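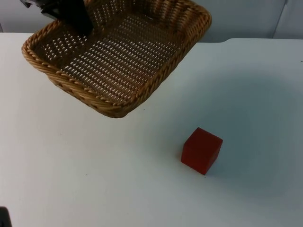
Chapter 5
Woven Containers

A basket is a container made by passing strands over and under each other until they hold a shape. In this chapter you will look at the three parts of a simple basket – the base, the wall and the rim – and learn how each one is worked. An open base uses less material than a solid one, and small items can fall through it.

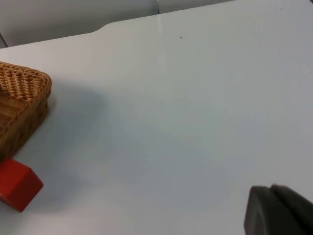 Figure 5.2 Wicker basket and tabletop. Note the thicker rim.

The rim takes most of the wear. People lift a basket by it, lean it on its rim and pull it off shelves by it. A braided rim spreads the load over many strands. 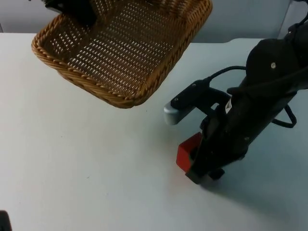 One student at the Skurkville workshop said that she had always started with the wall and left the rim for last, and that her first 2 baskets came apart when she filled them. Finishing the rim properly is covered in Section 5.3.

Before you begin, study a basket at home up close. Follow a single strand with your finger and see where it goes under. 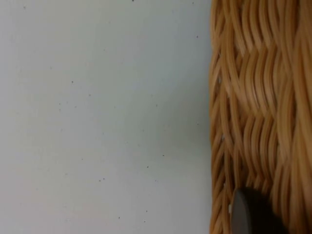
Text: Lamont Craft Series, Anduvance edition

Key terms
stake, weaver, rim, base, openwork

You will need a ruler, a pencil and a basket to measure.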